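Speaker notes - "Small Toys, Patient Hands: what we learned gathering examples by hand"
Tuesday, afternoon session. Talk slot 18 minutes, questions after.

Start when the doors are shut. Say thank you to Nermin Kılıçarslan for the invitation and for letting me swap slots when my train plans fell apart. Say which group I'm from (Sturmont, the manipulation side) and that this is work from a lot of people, most of whom are back home doing it while I stand up here and talk.

Opening. Ask for hands: who here has trained something on examples they didn't collect themselves? Wait. Most of the room will go up. Then ask who has spent a whole day collecting. Fewer. I'd like to spend my time with you talking to the first group on behalf of the second, because I was in the first group for years and I was, I'm sorry to say, a bit of a pain to the people in the second.

The setup. Keep this part plain, people can ask for details later. We teach by showing. A person sits or stands at a table and handles an object, and we keep a record of where the hands went and what could be seen while they did. The learner gets the pair. We wear gloves with a tracked controller strapped to the back of each one, and it takes a little while to get the straps snug enough that nothing slides but not so tight that your fingers complain by lunchtime. 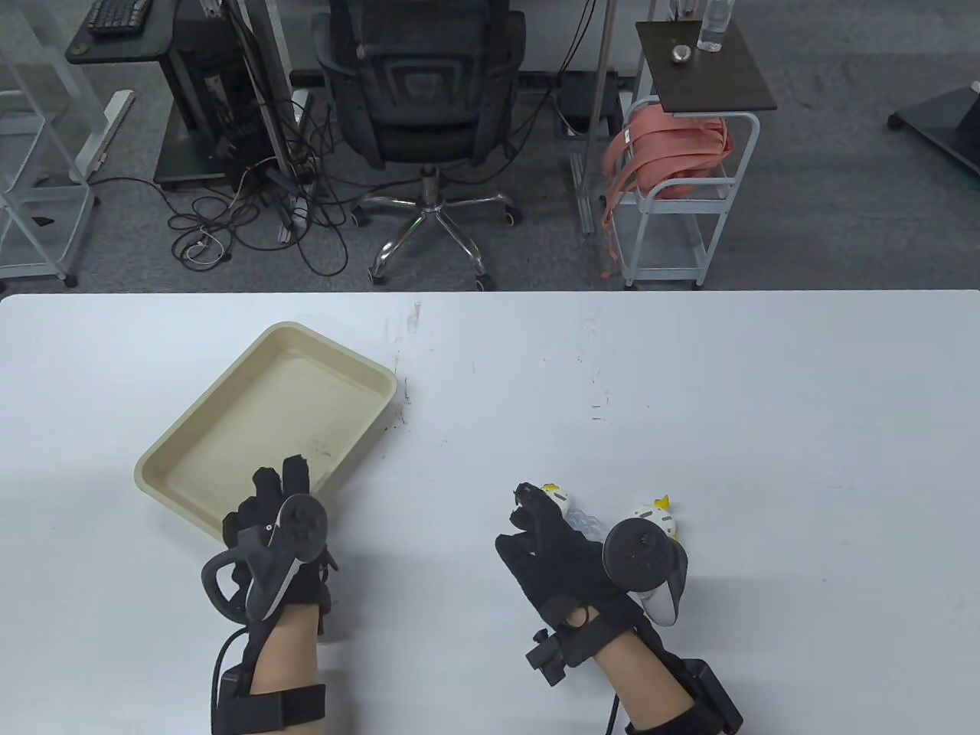 I want to talk about straps for longer than you'd expect, so bear with me. If the controller shifts on the back of the hand in the middle of a session, everything after the shift is a little bit wrong, and it's wrong in a way that looks perfectly fine when you play it back. We lost most of a morning in June to exactly that. Jolanta Michalski found it by noticing that one person's left hand seemed to float above the table the whole time. Since then we do a simple thing at the start and end of every batch: both hands flat on the table, hold still, count to five. If the two ends don't agree, we look at the batch before anybody trains on it.

(Pause here. Drink some water. Last time I ran through this in one breath.)

Numbers, briefly. In the round I'm describing we recorded 1,235 examples and kept all but 168 of them. Don't linger on it. Somebody will ask whether that's a lot. It depends on how different they are from one another, and that takes me to the toys.

Why toys. We began with blocks, like everybody does, and blocks are lovely and the learner got good at blocks. Then Muammer Yalçınkaya brought in small plastic figures, and all our comfortable numbers went down the drain! Smooth round parts, see-through parts, bits that dangle. Jellyfish turned out to be a favorite of mine. A hard white dome on one side and clear tentacles on the other, so a grip that's sensible from above makes no sense at all from below. You also can't pretend it has a front, and I think that's good for us.

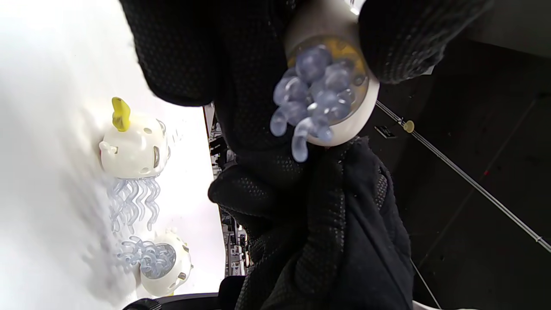 So the instruction we give people has changed a good deal. At first we had a page and a half on how to pick things up. Thumb here, first finger there, lift straight, and so on. What we got back was very tidy and very narrow, and the learner was lost the moment a toy was lying on its side. Now the sheet is short, and I'll read it out because I'm rather fond of it:

Pick it up the way you would at home.
Turn it over when you feel like it.
If you fumble, carry on.
Put it down somewhere else.
Stop when your hands are tired.

The third line was an argument, I should admit. Nurhan Akgül wanted fumbles thrown away and I wanted them kept, and we went back and forth over it for weeks - very politely, with a great many graphs. Where we ended up is that a fumble with a recovery stays in and gets a label, and a toy on the floor ends the example. I'm happy to be told we have it wrong. If you've tried it the other way, please come find me.

On clear plastic. Slow down for this part, as it's the one people write to me about. Transparent things are hard for a camera near the hand. They borrow the color of whatever is behind them, and against a bright table they can all but vanish. Against a black glove they come up beautifully, and that's a trap too, because then the learner gets very good at clear plastic with a black glove behind it and goes to pieces elsewhere. We don't have a fix. We mix our backgrounds as much as we can, we bring the object close and turn it slowly, and we hold back a set of 64 examples with nothing but awkward lighting to keep ourselves modest.
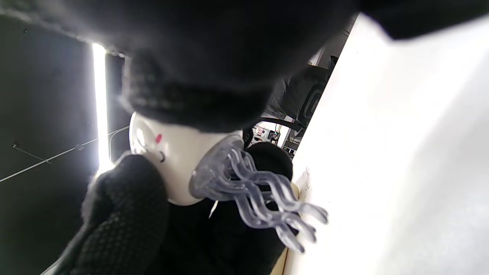 Labels. I'll go quickly. We write them the same day, by the person who wore the gloves, in ordinary sentences. "Turned it twice, lost my grip the second time." A week later you don't remember, and somebody else guessing from the recording will guess kindly.

What I'd do over. I'd wear the gloves myself in the first week. I wrote the first instruction sheet without having done it, and it showed. I'd also plan the breaks before planning the targets. And I'd write down which toy is which from day one, as we had three names for the same figure by the end of the month.

Thanks: Jolanta, Nurhan, Muammer, and the folks at Favulport who read an early draft of this and told me to cut the history section. It's cut. Leave the last slide up for questions.

Comments

Unathi Jacobs
Thank you for posting the notes, I could only catch the second half. Do you do the hands-flat check with both people's gloves if you swap wearers midway, or only at the ends?

Nurhan Akgül
Any swap counts as a new batch, so yes, both. And for the record I still think we keep too many fumbles.

canpolat_reader
The short sheet is going up on our wall. Did anyone ever use the last line?

Jolanta Michalski
Every day!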